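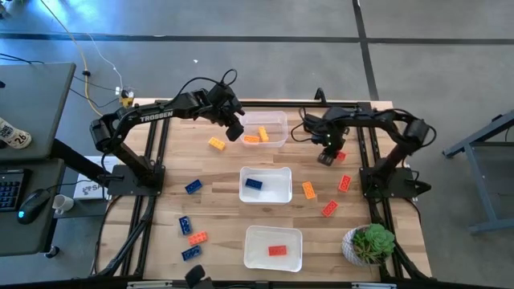

Tidolen is in the old wool store on Guerra Street in Sendville, behind the tyre place. The open day ran from ten until two and I got there a bit after half past ten with my sister and her two kids, who are six and nine. Parking is on the street only. The gravel lot next door looks like it belongs to the building but it doesn't, and there's a sign saying so once you've already driven in.

For anyone who hasn't come across them, Tidolen takes in used toy bricks, washes them, sorts them and sends them out again in boxes to kindergartens, libraries and after-school programs. They also sell by weight from a counter at the front. I drop off for our neighbourhood toy library now and then and had never been past that counter, so I wanted to see the back.

### Intake

Everybody starts at the roller door. The donations come in as they come in: shopping bags, ice cream tubs, a suitcase with a broken zip. Each lot gets a docket number on masking tape. The one being opened when we were there was 2806, a big soft bag of plain coloured bricks from a family clearing out a basement.

Dexter Manalo ran the tour. He tipped the bag into a shallow tray and went through it by hand for anything that wasn't a brick. Out came a hair elastic, a marble, some pencil ends, half a crayon and a Canadian Tire dollar, which the nine-year-old was allowed to keep. Bricks that are chewed, cracked or melted go straight into a bucket under the bench. They used to try to sell the chewed ones cheap and gave it up.

He said the best thing donors can do is leave the lot mixed. People spend whole evenings sorting at home, then tie up each colour in a sandwich bag, and it all goes into the same wash anyway.

### Washing

The wash room is small, so we went in groups. Rodel Baluyot looks after it. There are mesh bags, a deep double sink and a row of drying racks made from old window screens. The soap is called Flusance and comes in a blue drum. It has hardly any smell, which was a surprise, as I'd been expecting the place to smell like a pool.

The bricks soak, get swished around in the mesh bags, then get rinsed and spread on the screens with the open side down so they drain. Rodel had two trays out for comparison, one washed and one not. The grey film on the unwashed ones was easy to see on the yellows and hardly showed on the dark blues. He won't use hot water. Warm is fine, and he put his wrist in the sink to show us what he meant by warm.

Stickers are a separate job. Cooking oil on a cloth, leave it, rub, then wash again. My sister asked about permanent marker and the answer was that it depends on the marker.

Drying takes overnight in summer and a good deal longer in May, when the building is cold and the heater is only on in the front. If I had one complaint about the layout it would be the step down out of this room. There is yellow tape on it but three people in our group still stumbled.

### Colour sorting

This was the part the kids had come for, and the part I'd been curious about myself, since our own toy library sorting happens on a bedsheet on the floor.

The sorting table has a light wooden top and stands on the concrete. Three bins go down the middle in a line. The far one is clear plastic and the other two are white. The loose bricks get scattered on both sides of the bins and then dealt with one at a time. Yellow and orange share the clear bin, blue goes in the middle one, and red goes in the near one.

I asked why yellow and orange go together. Dexter's answer was that they used to be separate, and then they found that the boxes going out to kindergartens never had enough of either to fill a layer, so they get packed together and there is no point splitting them earlier. There is also the matter of orange and red. Older oranges go reddish and older reds fade, and at the end of the day under the ceiling lights people put them in the wrong bin. The rule is to hold a doubtful one against a brick you are sure of. If it's still doubtful it goes with red.

It is a calm sort of job. They don't heap the table. A small number of bricks goes down with wood showing between them, and only when those are done does the next lot go on. I would have assumed a big pile was faster. On our bedsheet we always have a big pile, and what happens is that you push bricks around looking for the colour you want and handle the same ones over and over. Spread thin, you pick up whatever is closest and put it where it goes.

Other things I noted for our own use:

- The bins are low. You can see what is in them without leaning over, and a wrong colour shows up straight away.
- White bins are good for dark bricks. I'd pick white over the grey tubs we have now.
- Bins get emptied well before they are full. A full one gets knocked.
- Green bricks are taken out back at the intake tray along with black and white, and done on a different day. I didn't get to see how.

There's a little green succulent in a white pot at the corner of the table. The six-year-old asked whether it was a brick plant. It is a real one.

Kids could have a go at a side bench with their own tray of mixed bricks and some margarine tubs. Mine — well, my sister's — did this for much longer than I expected. The nine-year-old sorted by colour as asked. The six-year-old sorted by which ones she liked, and the woman running the bench let her.

### Packing and sending out

After colour sorting the bricks go to shelves along the back wall, then get made up into boxes. The standard box holds 2000 grams and goes on a kitchen scale at the end. They pack it in layers by colour, with a sheet of brown paper between layers, so a teacher can lift out one colour and leave the rest. I hadn't thought of that and I'd like to copy it. At the moment we send our loan tubs out mixed and they come back mixed, with a sock in.

There were 16 boxes stacked by the door to go out. Most had addresses up the valley. Each has a card inside with the packing date, the docket numbers that went into it and a line asking for the box back flat if possible. Dexter said perhaps half do come back. The rest become doll houses or go in the recycling, and he didn't seem bothered.

The lids are taped on one side only. I asked to take a card for reference and was given one.

### The front counter

Sales are by the scoop or by weight. The loose tubs at the front are arranged by colour and were already fairly picked over by noon, with red nearly gone. Baseplates are priced separately and were in better shape than I expected. There's a shelf of wheels, windows and doors sold by the piece. I bought a bag of mixed windows, as we are always short of windows.

Cash or card. Bring your own bag if you can, because the paper ones split.

### Practical notes

Tea and coffee were set up on a trestle near the roller door with a plate of slice, gold coin in the tin. There is one washroom, through the packing area, and you have to ask. A stroller will get through intake and the sorting room but not the wash room. The floor is bare concrete throughout and it was cold, so wear proper socks.

The tour took just under an hour with questions. You could do it faster but the kids' bench will hold you up.

Drop-offs are accepted whenever the front counter is open. They'd like bricks bagged in something you don't want back, with batteries and motors taken out. They don't take mini figures at the moment as there's a crate of them waiting that hasn't been dealt with.

For our own toy library I've suggested we get three low bins, two of them white, and try sorting on the long table in the hall instead of the bedsheet. We have the table already. I'll price the bins this month. I've also asked Rodel where he buys the mesh bags and he is going to send me the name of the shop, but he thought it may have closed.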